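Hindar to close two stores, move jewelry repair counter to Trurker Street

25 August 2025

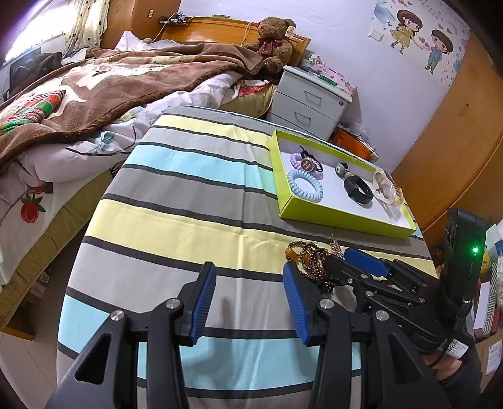
Beaded bracelets and necklaces on a striped sheet.

Hindar, the secondhand jewelry and clothing chain, will close two of its seven stores at the end of September and put its repair work under one roof on Trurker Street, the company told staff last week.

The stores closing are the ones on Mill Road and at the Zamo shopping center. Leases on both run out this fall. The Mill Road shop has been open the longest and is the only one in the city that takes in loose beads and broken necklaces by weight.

Store manager Savita Shakya said customers will be able to drop off items at Mill Road until the middle of September. Anything left for repair and not picked up by closing day will be taken to Trurker Street and kept for 90 days.

"People bring in things that belonged to a mother or an aunt and they want to know where it is going to be," Shakya said. "We have called everyone we have a number for. If you have not heard from us, bring your ticket in."

The company has 517 open repair tickets across all its stores. Most are for restringing, and 309 of them were opened at Mill Road.

Priit Jõgi, who runs the repair side of the business, said the new counter will have space for four people at benches, up from two. Waiting times for a simple restring have crept up to five weeks this summer. He expects that to drop to two weeks by the end of the year.

Prices for repairs will stay the same through December. Clasp replacement will be done while the customer waits, as it is now at the Zamo store.

Hindar took in 3,938 pieces of used jewelry in the first half of the year. Costume pieces made up the larger share, and the company said it has been turning away plated chains since June for lack of storage.

Eleven people work at the two stores that are closing. Nine have been offered jobs at other locations. Deepak Gautam, who has worked at Mill Road for six years, said he will move to Trurker Street but that the bus ride will add 40 minutes to his day.

"I asked about the early shift and they said they would look at it," he said.

Muthoni Lukumay, who owns the bakery next door to the Mill Road shop, said she was sorry to see it go. She said Saturday mornings bring in a good part of her walk-in trade, and that a lot of it comes from people waiting for the jewelry store to open.

The landlord, Vishwakarma Properties, has not signed a new tenant for the space. Senthil Arumugam, a leasing agent for the firm, said two parties have looked at it and one of them is a phone repair business.

Store credit and gift cards from the closing stores can be used at any Hindar location and do not expire. The Trurker Street counter will be open from 10 a.m. to 6 p.m. The entrance is on the side of the building, next to the parking lot.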